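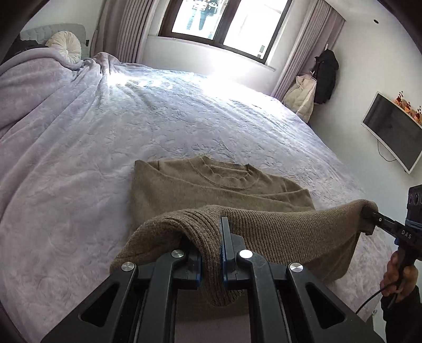
Should a heavy sweater be folded or put on a hanger?

Fold it. A hanger lets the weight of the knit pull on the shoulders, and by spring they have corners.

Druva Publishes a Folding Guide for People Who Own a Chair Full of Sweaters

POKTHORPE, September 2022 – Druva, the knitwear care shop on Lyimo Street, announces the release of The Florkach Fold, a 25-page booklet on getting a sweater from the bed to the drawer. The company is aware that most adults believe they already know how to do this. It has seen the sweaters they bring in.

The booklet was written by Seon-mi Yook, who has run the mending counter at Druva for nine years and has opinions about hangers. It covers pullovers, cardigans, turtlenecks and the large, shapeless item each household seems to own and can't throw out. The first printing is 3,000 copies, a number the shop's accountant has described as brave.

"People will spend a month choosing a sweater and four seconds putting it away," said Yook. "I used to fix the shoulders and say nothing. Then I started saying something, and my boss suggested I write it down and let the customers pay for their coats in peace."

The Florkach Fold is named after the drawer it was made for, a narrow pine thing from a Florkach dresser that sat in the back of the shop and fit nothing. The method calls for a bed, a sweater and no special board, clip or app. Druva does sell a folding board. It is in the back, next to the dresser, and customers who ask for it will be handed the booklet first.

The steps take up one page. Lay the sweater face down on a made bed and smooth it out from the neck. Bring one side in as far as the edge of the collar. Turn the sleeve back so it runs straight down toward the hem. Do the other side. Fold the bottom third up, then fold again. The remaining pages deal with everything that goes wrong, and that's why there are so many of them.

The longest chapter belongs to sleeves. Bodies are easy, says Yook, and will lie down in a rectangle for almost anyone, but a sleeve has its own plans and will roll over the moment you look for the other one.

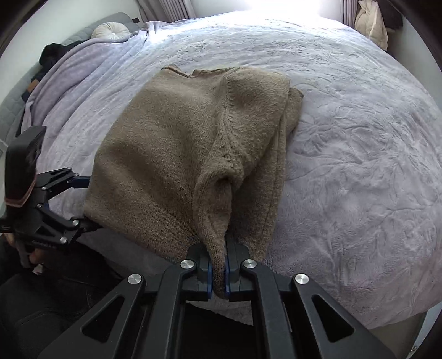 Her advice is to leave the body alone once it's more or less square and sort out the sleeve by itself. Hold it at the cuff, lift it a little, and let the tube unroll back toward the shoulder before it goes down flat. A soft brown knit makes the point well: the body has gone into a rough rectangle without complaint, while the sleeve is still a twisted cone between the shoulder seam and the cuff. Folded in like that, it leaves a ridge through the whole stack. Yook calls this "the rope" and gives it two pages and a diagram.

Other topics include why a ribbed hem flips up (it's been folded right on the rib), what to do about turtlenecks (fold the neck down last, and don't argue with it), and how high a stack can get before the bottom sweater becomes a place mat. There is a short section on moths, written in a noticeably different tone.

The bed gets a page too. Yook prefers it to a table for anything bulky, as there is room to spread both arms out and a soft cover keeps the knit from sliding to the floor. She asks readers to clear the bed of other laundry first. She admits she doesn't do this at home.

Copies cost 9 dollars and are available now at the Druva counter or by mail. Anyone bringing in a sweater for mending before the end of November will get one free, along with a look from Yook if it arrives on a wire hanger. Shops that would like to stock the booklet can write to the same address; the trade price depends on how many they take and how they fold their own displays.

A second booklet, on fitted sheets, was discussed and has been put off.

About Druva
Druva mends, washes and stores knitwear for customers in Pokthorpe and the towns nearby. The shop also sells darning wool, cedar blocks and, when pressed, a folding board.

Press contact
Seon-mi Yook, Druva, Lyimo Street, Pokthorpe. Mornings are best. Please don't call to ask about ironing.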